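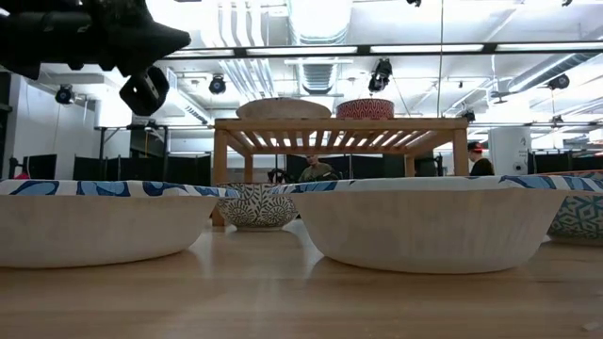
Figure 3. Low view across the table in the bowl-sorting task. Two bowls stand on the wooden stand; the remaining bowls are on the tabletop.

4. Data Collection

4.1 Teaching by remote control

All demonstrations used in this study were given by human operators through the Sqalli remote control station. The operator holds one handle in each hand, and each handle drives one arm. Movements of the handle are copied by the arm at the same scale, and a trigger under the index finger sets how far the gripper opens. We did not use scripted motions at any stage of data collection, and no demonstration was edited after recording except to remove idle time at the start.

An earlier version of the study also included demonstrations given by hand, in which the operator stood next to the table and moved the arm directly while its motors were set to offer little resistance. This method is easy to learn, and operators in our pilot reached a usable level of skill within their first session. It was less suitable for tasks that need both arms. An operator who guides one arm by its wrist must reach over or around the second arm, and the operator's own hands and sleeves enter the camera views. Demonstrations given by hand are therefore reported only in the comparison in Section 6 and were not used to train the main policy.

4.2 Operators and training

Two operators took part. Both had prior experience with the Sqalli station on single-arm tasks, and neither was involved in the design of the learning method. Before recording began, each operator completed a practice period supervised by Slavica Kadrić, during which no data were kept. The practice period ended when the operator could complete the full task without dropping a dish and without contact between the arms.

Operators were given a short written guide. The guide stated the goal of the task and the conditions under which an attempt should be abandoned. It did not state which arm should be used for which dish, or in what order dishes should be moved. We left these choices open in order to observe how operators would divide the work between the two arms. In practice, both settled on similar habits. A dish on the left half of the table was almost always taken by the left arm, and dishes close to the center line were taken by whichever arm had most recently been released.

4.3 Task setting

The task belongs to the Clonirum set of household activities, which we extended with additional bowls and plates. The operator must sort the dishes by type and place the bowls on the wooden rack. Starting positions were changed before every attempt by a second member of the team, who followed a printed list of layouts. The list was shuffled for each session, and the operator did not see it in advance.

Grasp strategy differs considerably between the two types of dish. A bowl can be taken by its rim with one finger inside and one outside, and small errors in height are seldom harmful.
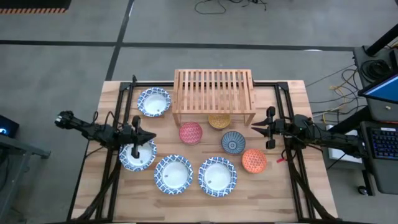 Plates required a more careful approach, and they account for most of the time spent in each demonstration. The edge of a plate at rest lies close to the tabletop and leaves little room for a finger beneath it. Operators usually lowered the gripper until contact was made, then adjusted the angle of the wrist before closing. In the layout of Figure 4, three of the plates are placed in a row along the front of the table, and one finger of the left gripper rests on the rim area of the leftmost plate. Contact of this kind was permitted by the guide, provided that the operator did not press the plate against the table. The same layout places the yellow bowl partly under the front edge of the rack, where a gripper coming straight down cannot reach its full rim. Operators were instructed to treat such a bowl as part of the task and not to ask for the layout to be reset.

Figure 4. Two-arm work area with plates and bowls on the table and the rack at the back center.

4.4 Recording and selection

Recording was started and stopped by the operator with a foot pedal. Joint positions, gripper opening and camera images were stored together with a common time stamp by the Sistamell logging software. The operator marked each attempt as complete or abandoned directly after it ended. This mark was later checked against the video by a reviewer who had not operated the arms in that session.

A total of 80 demonstrations were recorded. Of these, 74 were accepted for training. The other six were excluded by the reviewer, in most cases because a bowl had been left leaning on the edge of the rack and was not fully supported. Hesitation, repeated grasps and changes of arm in the middle of an attempt were not grounds for exclusion. We consider such corrections to be useful training material, as they show the policy how to continue after a poor first contact.

4.5 Limits of the procedure

The operators had no sense of touch through the handles. Contact force had to be judged by eye, and both operators reported that this was hardest with plates, where the first sign of too much force is a very small movement of the opposite edge. A sound signal linked to motor current was tested during the practice period and was withdrawn after the operators found it distracting.

A second limit concerns viewpoint. Operators worked in direct sight of the table, while the policy receives only camera images. An operator may respond to something that no camera records clearly, such as a gap hidden behind a gripper. We compared accepted demonstrations with their camera streams and found 11 in which a correction by the operator could not be explained from the images alone. These were kept in the training set. The effect of removing them is reported with the Trostov baseline in Section 6.2.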